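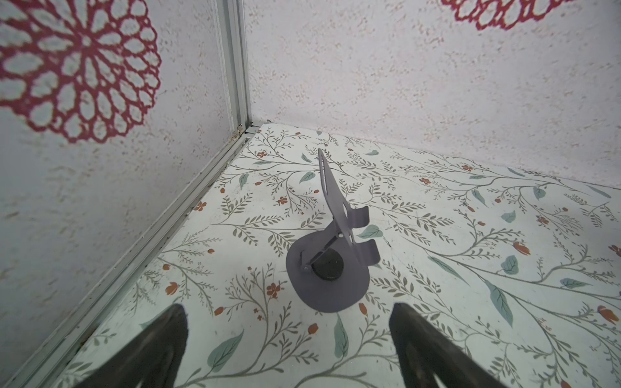 Why does my metal phone stand lean back when I put a phone on it?
The hinge screw is usually loose. Tighten it with the phone off the stand, then set the angle again.

Ticket: stand will not hold its angle
Store: Romstead support
Opened by: Jitendra Mittal
Assigned to: Ilham Wuisan
Opened: May 14, 2025
Status: Closed

Jitendra Mittal wrote:
I have three folding metal stands from the same order. One sinks backward after 25 minutes with a phone on it. The other two hold. I use them on a table with a printed cover and the slow one also slides a little when I tap the screen. The phone is in a thick case. I have not taken anything apart.

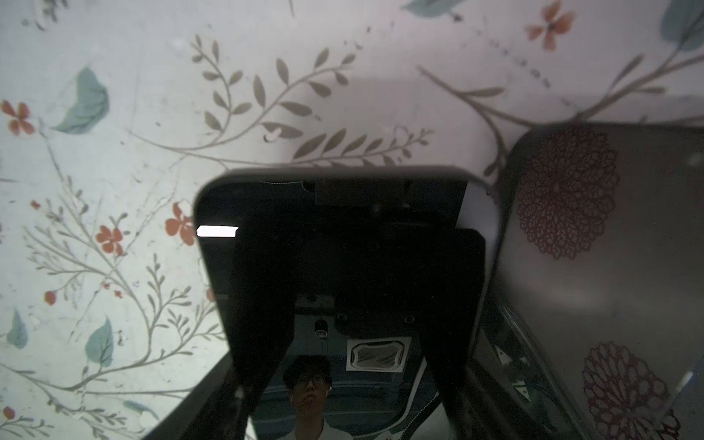 I tried it on the bare table as well. The sliding stopped but it still sinks. The screw at the top joint turns with my fingernail, so I assume it should be tighter than that. I don't know what size driver it takes.

Ilham Wuisan wrote:
Thanks. A screw you can turn by hand is too loose. Please go through the steps below and reply with the result of each one.

1. Take the phone off and fold the stand flat. Open it again slowly and note where it feels slack.
2. Tighten the hinge screw a quarter turn at a time, up to three times. Stop if it gets stiff. Any small driver that fits the slot is fine.
3. Wipe the pad and the underside of the base with a damp cloth and let them dry. Smooth out any creases in the cover under the stand. 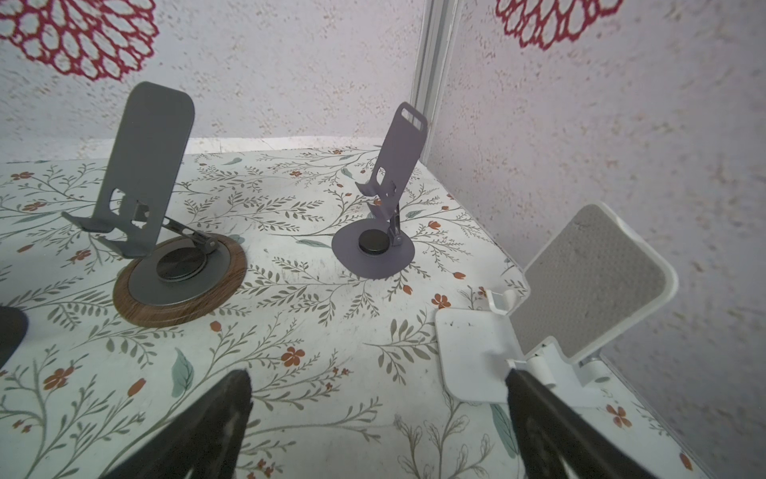
4. Put the phone back without its case and leave it for 25 minutes.
5. Repeat with the case on.

Jitendra Mittal wrote:
Steps 1 to 3 done. Two quarter turns was enough. Step 4, no movement. Step 5, it dropped very slightly, then stayed. Wiping the base helped with the sliding.

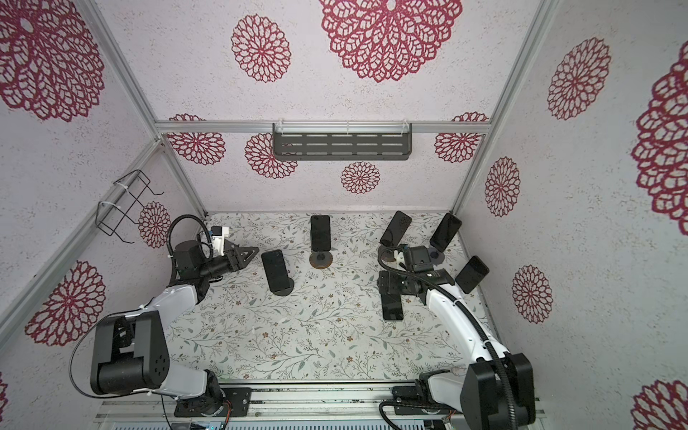 Phones on the patterned mat, one of them upright on a round brown stand.

Ilham Wuisan wrote:
A small drop with a heavy case is within what we accept. Check the screw again in June. If it has worked loose, reply here and Pankaj Saxena in returns will send a replacement hinge.

Closed by: Ilham Wuisan
Resolution: screw tightened, base cleaned, no parts sent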